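작업 노트 6/9/20
Herkness 작업장, 과일 담기 공정 자동화

오늘까지 정리해 둘 것
- 시뮬레이션에서 집기 순서 다시 돌린 결과
- 포장대 쪽 인원 배치 바뀌는 부분
- Sinaga 쪽에 넘길 질문

배경 메모
지금 포장대에는 한 조에 세 명이 선다. 한 사람이 과일을 골라 바구니에 담고, 한 사람이 음료와 팩 제품을 맞춰 넣고, 나머지 한 사람이 주문서와 대조한 뒤 덮개를 닫는다. 로봇이 들어오면 첫 번째 자리의 반복 동작을 로봇이 맡는다. 나머지 두 자리는 당분간 그대로 둔다. 지난 회의 때 대조 자리까지 한꺼번에 바꾸자는 말이 나왔는데, 주문서 양식이 아직 두 가지라 지금은 무리라고 적어 두었다.

하루 바구니 수는 194개로 잡고 계산했다. 성수기 물량은 Fernley에서 숫자가 오면 다시 넣을 것.

시뮬레이션 설정
실제 포장대와 치수는 맞췄고 바닥과 벽 재질은 라이브러리에 있는 것을 그냥 썼다. 작업장하고 전혀 다르게 생겼지만 집기 시험에는 상관없다. 다만 조명은 나중에 손봐야 한다. 카메라 인식까지 같이 시험하려면 포장대 위 형광등 위치를 넣어야 하고, 오후에 창 쪽에서 들어오는 빛도 생각해야 한다.

과일은 바나나와 사과를 우선 넣었다. 음료 캔과 종이팩은 집는 대상이 아니고 피해야 할 물건으로 등록했다. 현장에서도 음료 담당이 물건을 미리 올려놓는 경우가 많아서 깨끗한 상판만 가정하면 결과가 너무 좋게 나온다.

순서별 기록

1. 기본 자세에서 접근
팔꿈치가 바구니 위를 지나가는 경로가 계속 선택된다. 충돌은 없다. 현장에서는 바구니 맞은편에 사람이 서기 때문에 이 경로를 그대로 쓸 수는 없다. 경유점을 하나 추가해서 팔이 안쪽으로 접힌 채 돌아가게 했고, 시간은 조금 늘었다. 늘어난 시간은 받아들이기로 함.

2. 작은 빨간 과일 집기
가장 까다로운 항목. 물건이 작아 손가락이 상판 가까이까지 내려가야 하고, 바로 뒤에 캔이 있으면 여유가 거의 없다. 수직으로 내려가는 접근만 허용했다. 비스듬히 들어가는 접근은 캔이 없을 때만 쓰도록 조건을 걸어 두었다. 반복 19회 중 캔을 건드린 것이 3회. 세 번 모두 내려갈 때는 괜찮았고 들어 올린 뒤 손목을 돌리면서 하우징 쪽이 닿았다. 들어 올리는 높이를 먼저 확보하고 회전하도록 순서를 바꿀 것.
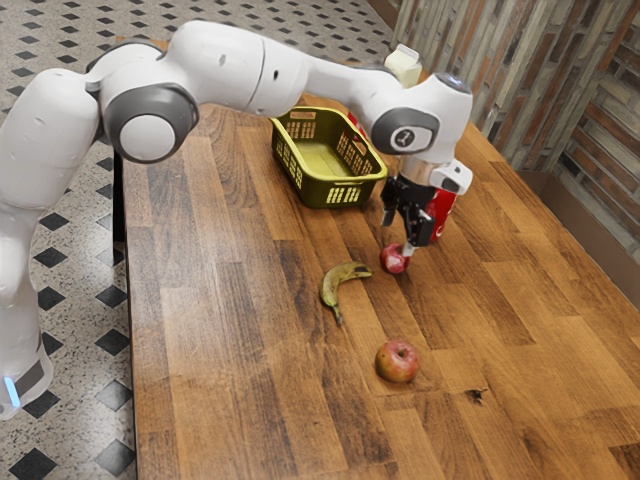
3. 바나나 집기
가운데를 잡으면 문제없는데 꼭지 쪽을 잡으면 들면서 기운다. 집는 위치를 휘어진 부분의 중간으로 고정했다. 바나나가 바구니와 나란하지 않게 놓이면 손목을 많이 돌려야 하고, 이때 관절 한계에 가까워진다. 사람이 올려놓을 때 방향을 맞춰 달라고 할 수도 있지만 그러면 일이 하나 느는 셈이다. 가능하면 프로그램에서 해결하고, 안 되면 포장조와 먼저 이야기한다.

4. 바구니에 내려놓기
바닥에서 손가락 한 마디 정도 높이에서 놓게 되어 있었다. 포장조에 보여 주니 사과는 그 높이에서도 멍이 든다고 한다. 더 내려서 놓는 것으로 수정. 시뮬레이션에서는 멍이 안 드니 이런 건 현장에 물어보는 수밖에 없다. 실물 시험 때는 하루 묵혀서 확인할 것.

포장조 의견
오전에 화면을 같이 보면서 들은 내용을 그대로 옮긴다.

- 과일 고르는 일이 팔은 제일 아프지만 앉았다 일어났다 할 수 있어서 나쁘지만은 않다. 대조 자리로 옮기면 계속 서 있어야 한다.
- 무른 과일은 누가 빼나. 지금은 담으면서 손끝으로 안다.
- 로봇이 멈추면 손으로 바로 이어서 해도 되는지, 누구를 불러야 하는지.
- 속도를 로봇에 맞춰야 하면 음료 자리가 바빠진다.

무른 과일 문제는 우리 계획에 빠져 있었다. 선별을 앞 공정으로 옮기면 결국 그 자리에 사람이 필요하고, 줄어드는 인원은 계획서에 쓴 것보다 적어진다. 계획서 해당 항목 수정해야 함. 서서 일하는 시간은 교대 순서를 바꾸면 어느 정도 풀릴 것 같다. 높이 조절 의자도 견적에 넣었다.

멈췄을 때 절차는 한 장으로 만들어 포장대 옆에 붙이기로 했다. 초안은 내가 쓰고 포장조가 고친다. 재시작 권한을 조장에게만 줄지 조원 모두에게 줄지는 미정. 나는 교육받은 조원 모두에게 주는 쪽이다. 조장이 자리를 비울 때마다 라인이 서면 다들 손으로 하는 쪽으로 돌아갈 것이다.

Sinaga에 물어볼 것
- 손가락 끝 패드를 더 부드러운 것으로 바꿀 수 있는지, 교체 주기는 얼마인지
- 식품이 닿는 부분의 세척 방법. 분리해서 씻어야 하면 매일 누가 몇 분을 쓰게 되는지도 알아야 함
- 사람이 가까이 왔을 때 감속하는 거리 설정을 조별로 다르게 저장할 수 있는지

Bila 바구니 관련
벽면에 구멍이 난 바구니라 센서가 가장자리를 가끔 놓친다. 시뮬레이션에서는 위치를 직접 넣어 주니 드러나지 않는 문제다. 상판에 고정 틀을 다는 안이 제일 간단하다. 틀 높이가 높으면 사람이 바구니를 뺄 때 손목에 걸리니 낮게 만들어 볼 것.

다음 작업
- 들어 올린 뒤 회전하는 순서로 바꿔 2번 항목 다시 돌리기
- 캔 위치를 무작위로 놓고 반복
- 계획서 인원 항목 수정해서 공유
- 정지 절차 초안 작성, 6월 안에 포장조 검토까지 받기
- 고정 틀 시제품 치수 재기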